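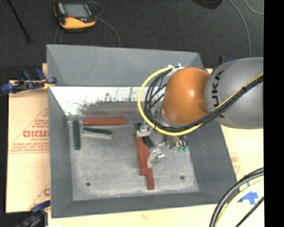
Nadja Bühler pregunta en los comentarios de la entrega anterior qué se hace cuando el rumor llega por tres grupos distintos a la vez, todos dicen lo mismo y ninguno pone de dónde lo ha sacado. Añade que en su caso era el supuesto ingreso hospitalario de un concejal, y que para cuando encontró el desmentido ya lo había reenviado su familia entera.

La respuesta corta es que tres grupos pueden ser una sola fuente. La larga es esta guía, que sirve para rumores de salud, detenciones, dimisiones y muertes de cargos públicos, y también para los textos que mezclan una noticia reciente con una acusación antigua. Todo se puede hacer con un navegador y un teléfono.

Qué hace falta

Un navegador con buscador, mejor en una ventana privada para que el historial no condicione los resultados.
Un documento en blanco o una libreta.
El mensaje original, sin recortar. Si ha llegado como captura, conviene pedir el enlace a quien lo mandó.
Entre veinte minutos y una tarde, según el rumor.

Paso 1. Guardar el mensaje tal como está

Antes de buscar nada, copie el texto completo en el documento, con sus faltas y sus mayúsculas. Apunte la hora a la que lo recibió y por qué vía. Si es una página web, guárdela también en un archivo de páginas públicas y anote la dirección de la copia. Las páginas que publican rumores cambian el titular con frecuencia y a veces borran el texto sin avisar.

No corrija el texto. Una errata repetida es lo que más ayuda después a seguirle la pista.

Paso 2. Separar las afirmaciones

Un mismo párrafo suele llevar varias cosas dentro. Pongamos el que circuló en Udier: «La alcaldesa lleva dos días ingresada, lo tapan desde el partido, y es la misma que firmó el contrato de Basetti para pagar la campaña». Ahí hay cuatro afirmaciones:

La alcaldesa está ingresada.
El partido lo oculta.
La alcaldesa firmó el contrato de Basetti.
El contrato sirvió para pagar la campaña.

Escriba cada una en una línea. Al lado ponga una de estas tres marcas: comprobable, opinión, intención. La primera y la tercera son comprobables. La segunda y la cuarta atribuyen un propósito a alguien, y eso casi nunca se puede confirmar con un documento, aunque a veces sí se pueden comprobar partes. Por ejemplo, si hubo contrato, cuándo se firmó y por qué importe.

Trabaje las líneas una por una. Que la primera sea cierta no dice nada sobre la cuarta. En los textos de este tipo lo habitual es que el dato fácil de confirmar vaya delante y lo demás se apoye en él.

Paso 3. Buscar la versión más antigua

Copie una frase de ocho o diez palabras, la más rara que encuentre, y búsquela entre comillas. Ordene los resultados por fecha si el buscador lo permite. Haga lo mismo con una segunda frase de otra parte del texto.

En el caso de Udier la búsqueda daba 33 páginas con el párrafo idéntico. La más antigua era un blog sin firma. Las otras 32 lo copiaban, algunas con la coletilla «según varios medios». Esos varios medios eran unos copias de otros, y a efectos de comprobación contaban como uno.

Fíjese en tres detalles al comparar versiones: si la fecha visible coincide con la que muestra la copia archivada, si el nombre del hospital o del juzgado cambia de una a otra, y si aparece alguna frase que falta en la primera. Las frases añadidas por el camino son las que después más se citan.

Si el rumor solo circula por mensajería, no habrá versión más antigua que encontrar. Pregunte a quien se lo mandó quién se lo mandó a él. Dos saltos hacia atrás suelen bastar para saber si hay alguien que dice haberlo visto o si todos lo han leído.

Paso 4. Ir a la fuente que tendría que saberlo

Para cada línea comprobable, apunte quién tendría constancia del hecho si fuera cierto.

Ingreso o fallecimiento: la oficina de prensa del cargo, la institución en la que trabaja y, en último lugar, el hospital. Los hospitales no dan datos de pacientes sin permiso, así que un «no podemos informar» no confirma ni desmiente.
Detención o imputación: el gabinete de comunicación del tribunal correspondiente.
Dimisión: el registro o el boletín oficial. Una dimisión anunciada y una presentada son cosas distintas.
Contrato: el portal de contratación o el perfil del contratante.
Votación: el acta o el diario de sesiones.

Mire también la agenda pública. Si la alcaldesa presidió un pleno con acta en el mismo día en que el rumor la coloca en una cama de hospital, la primera línea queda resuelta. Ojo con las agendas que se publican por adelantado, porque recogen lo previsto y no se corrigen si el acto se suspende. Lo que vale es el acta o una grabación con fecha.

Si llama por teléfono, haga una sola pregunta y que sea cerrada. «¿Está ingresada la alcaldesa?» funciona mejor que «¿qué saben del estado de la alcaldesa?». Apunte el nombre del departamento que contesta, la hora y la frase exacta.

Paso 5. Leer bien los silencios

Que un periódico grande no publique algo puede tener muchos motivos, y el más común es que no lo haya podido confirmar. Los textos conspirativos usan esa ausencia como prueba. No lo es, y tampoco prueba lo contrario.

Con un desmentido pasa algo parecido. Compruebe qué se desmiente. «La alcaldesa no está grave» no equivale a «la alcaldesa no está ingresada». Copie las palabras exactas y compárelas con la línea de su lista.

Paso 6. Comprobar las acusaciones antiguas

Las referencias a hechos de hace años se comprueban por separado y llevan más tiempo. Busque primero si hubo una investigación oficial, una sentencia o un informe de fiscalización. Después lea el documento, no el resumen que hace de él la página del rumor. Un informe de 200 páginas citado sin número de página es un enlace que el autor espera que no se abra.

Use la búsqueda dentro del documento con el apellido y con el cargo, porque en muchos informes solo aparece el cargo. Lea el párrafo anterior y el siguiente a cada resultado. En Udier, el informe sobre el contrato de Basetti mencionaba a la alcaldía, pero la firma era de octubre del mandato anterior, cuando el puesto lo ocupaba otra persona. El importe que daba el blog, 80 millones, era el presupuesto total de obras del municipio. El contrato era de 3.000 euros.

Los errores de unidad y de columna son muy corrientes. Cuando una cifra llame la atención, localícela en la tabla original y mire el encabezado.

Paso 7. Decidir y dejarlo escrito

Ponga un resultado a cada línea: confirmada, falsa, sin confirmar. Evite el «probablemente». Si no ha encontrado documento ni respuesta, es sin confirmar, por convincente que le parezca.

Anote junto al resultado la fuente y el día en que la consultó. Un ejemplo de cómo queda una línea terminada:

Afirmación 3. La alcaldesa firmó el contrato de Basetti. Falsa. Perfil del contratante de Udier, consultado el 24 de abril de 2019. Firma de la alcaldía anterior.

Si va a contestar en el grupo donde apareció el rumor, empiece por el dato correcto y ponga el enlace al documento. No repita la acusación en la primera frase, que es lo único que muchos leerán en la notificación. Dos o tres líneas son suficientes. Si solo ha podido resolver una parte, dígalo: «Lo del contrato es falso, lo del ingreso no lo he podido confirmar».

Si ya lo había reenviado, mande la corrección a los mismos destinatarios y por la misma vía. Borrar el mensaje no alcanza a quienes lo pasaron a otros.

Problemas frecuentes

La búsqueda entre comillas no devuelve nada. Pruebe con una frase más corta, quite los emoticonos y los signos raros. Si el texto tiene giros extraños, puede ser una traducción automática. Traduzca una frase al inglés o al portugués y busque esa.

El mensaje es un audio. Transcriba las dos primeras frases y búsquelas. Los audios de este tipo suelen circular meses después con otro nombre propio, y alguien los habrá transcrito antes.

La fuente oficial tarda en contestar. Deje la línea como sin confirmar y vuelva al día siguiente. No hay obligación de tener una respuesta antes que los demás.

Dos documentos oficiales se contradicen. Mire cuál es posterior y si existe una corrección de errores publicada. Si no la hay, cite los dos.

El enlace lleva a una página de sátira. Busque el aviso legal o la sección «quiénes somos». Conda y Cowie, los dos boletines satíricos de la comarca, lo avisan solo al pie de la portada, y el aviso desaparece cuando alguien comparte una captura.

Preguntas recibidas

Jeferson Guimarães quiere saber si sirve que un verificador ya haya publicado sobre el tema. Sirve para ahorrar tiempo. Abra las fuentes que enlaza y compruebe que trata la misma versión del rumor que le ha llegado a usted, con el mismo nombre y la misma fecha.

Imke Kleinschmidt comenta que en su pueblo las actas tardan meses en subirse a la web. En ese caso se pueden pedir por escrito en el registro municipal. Indique la fecha de la sesión y el punto del orden del día, y guarde el resguardo con el número de entrada.

Para Fionnuala Cullinane, que preguntaba por la plantilla del documento: son cuatro columnas, afirmación, tipo, fuente y resultado. Cualquier hoja de cálculo vale. En la próxima entrega se explica cómo leer un perfil del contratante, con las pestañas de licitación, adjudicación y modificaciones.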